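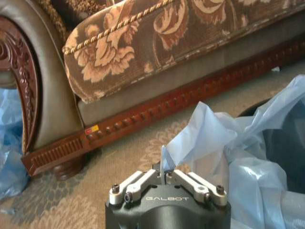 3.2 Collecting the examples

The Rirnora set was recorded in furnished living rooms. An operator drove the arms by hand control while the wrist cameras and joint positions were logged together. We kept 1,813 episodes from 19 rooms. Thin plastic bags were included in the Larnix task list because they change shape at the lightest touch and let light through, which makes their edges hard to find. Each operator worked for at most six episodes before a break.

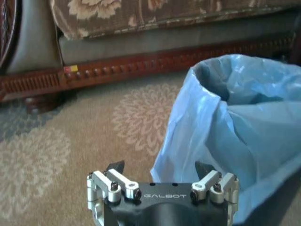

Figure 2. Wrist view with a light blue bag standing on patterned carpet, its rim folded over.

Episodes were cut at the first and last arm movement and labelled in Mösli by two people. Where the labels differed, a third person decided. We dropped 117 episodes with missing camera data. Failed grasps were kept and marked as such.
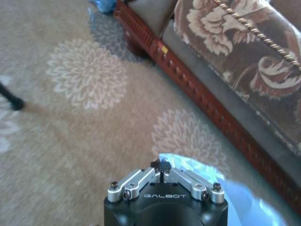
Why were blurred views not removed from the set?
The arm moves quickly between grasps, and the trained policy will meet the same blur when it runs. Ratetti, our baseline, was trained on the same unfiltered views.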